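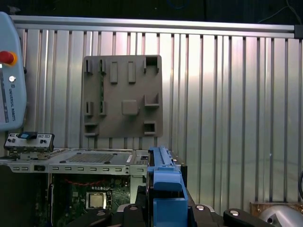

Clanlow Support wrote: Thanks for getting back to us so quickly, and please leave the cover off for now. Before we talk about replacement parts, could you tell us which way the air blows through the case, front to back or back to front? A strip of tissue held near each fan is all you need. Also, does the computer shut down at once, like a light going out, or does it close its programs first?

Ticket 176
Subject: Desktop shuts itself off after cleaning
Product: Drunon desktop, full-size case
Site: Brurkthorpe workshop
Status: Closed

Customer, 9:20 a.m.
Good morning, and thank you for such a friendly reply. I was half expecting to be told to turn it off and on again, which it does by itself these days.

It goes out like a light. No warning, no message, the monitor just says there is no signal and everything goes quiet. If I press the button right away, it comes on for a moment and dies. If I go and have my coffee first, it starts up as sweet as you please and runs for 40 minutes, give or take my patience.

Let me tell you how we got to this point, in case it helps. The computer had been getting louder since the winter and I finally gave it a proper cleaning. I took out the front fan, the processor cooler and the memory, brushed everything down outdoors, and put it all back over the course of an afternoon. The dust in that cooler was like the felt on a pool table. I put fresh paste on the processor, the same tube I have used before with no trouble. It was lovely and quiet when I first switched it on, and I was very pleased with myself until it went dark in the middle of printing a packing list.

I will go and find a tissue.

Customer, 9:55 a.m.
Tissue report. The back fan blows the tissue outward. The front fan also blows outward! I held it there three times to be sure, and then I tried my hand, and there is no mistaking it. So both of them are blowing air out and I suppose very little is coming in, apart from what sneaks through the gaps.

I don't remember which way it faced before. I did take the trouble of laying the screws out in order, and I was so busy with those that I never looked at the fan itself. Is there a mark on it somewhere?

Clanlow Support, 10:30 a.m.
Good work with the tissue, and you have probably found a good part of the problem. Many fans have a small arrow molded into the side of the housing. If yours doesn't, look for the side with the thin arms holding the motor in the middle. On the usual kind of case fan, air leaves on that side, so in the front position those arms should face the inside of the case.

Please shut down, switch off the power supply, unplug the cord, and turn the fan around. Then start it up and read us the processor temperature and the cooler fan speed from the setup screen. You can leave it sitting there for a while. If the temperature climbs past 95, switch it off without waiting for us.

Customer, 11:40 a.m.
The fan is turned around. No arrow on mine that I could find, but the arms were easy to spot once I knew to look for them. The tissue now gets sucked against the front grille, so I am calling that one a success.

On the setup screen the temperature started low and went up and up, and it settled at 89. The cooler fan says 1000 rpm and stays there no matter how warm things get. It didn't shut off this time, and I let it sit through two phone calls and a delivery. But 89 seems awfully warm for a computer that is only showing me a menu, don't you think?

Clanlow Support, 12:15 p.m.
We do think so. There are two things left that we'd like you to check, both at the cooler.

First, the fan lead. It belongs on the connector labeled CPU_FAN. If it has ended up on one of the case fan connectors, it can sit at one fixed speed whatever the processor is doing.

Second, the mounting. With the power off and the cord out, let the cooler get cool to the touch and then see if it rocks at all when you press lightly on each corner. A cooler can look perfectly straight and still have one corner unseated. If you need to lift it, clean off the old paste and put on new before it goes back.

Customer, 2:10 p.m.
Well, you have me on both counts.

The lead was on the connector next door. They are close together and the label is printed where the cooler shades it, so I went by feel. It is moved now.

And yes, it rocked. Only at the corner nearest the memory, and only a hair, but once I had felt it I couldn't stop feeling it. I took the whole thing off. The paste had spread nicely on one side and was still sitting in a little ridge on the other. I wiped it all away, put on fresh, and tightened the screws a bit at a time, going corner to corner the way you would with the lug nuts on a wheel.

While I had everything apart, I looked at the power cable to the drive as well. It is an old Mancuso splitter I have had for years, and the plug feels loose to me. Should I be worried about it, or am I just seeing trouble everywhere now?

Clanlow Support, 2:35 p.m.
A loose plug is worth replacing whenever it's convenient, and it's a cheap part. We doubt it has anything to do with the shutdowns. If your power supply has a spare drive connector, use that one directly and leave the splitter out altogether.

How is the temperature?

Customer, 4:50 p.m.
There was a spare connector, tied up behind the drive cage. The splitter has gone in the recycling.

The temperature is 51 on the setup screen – and the cooler fan speeds up and slows down by itself again, which I had missed without knowing it. I have had it running all afternoon with the packing lists and the big catalog file open, and it hasn't blinked once. The cover is still off. I would like to put it back on tonight and let it run until morning before you close this, if you don't mind keeping the ticket open that long.

Customer, 8:05 a.m.
Still running, cover on, and quiet enough that I can hear the radio. You can close the ticket. I have put a dab of white paint on the inward side of the front fan for next time, and written CPU_FAN on a bit of tape around the lead. Thank you for all your patience with me.

Clanlow Support, 8:30 a.m.
Very glad to hear it. Closing as resolved: front fan reversed, cooler remounted, fan lead moved to CPU_FAN, drive splitter removed. If it shuts down again, reply to this message and the ticket will reopen with all your notes in it.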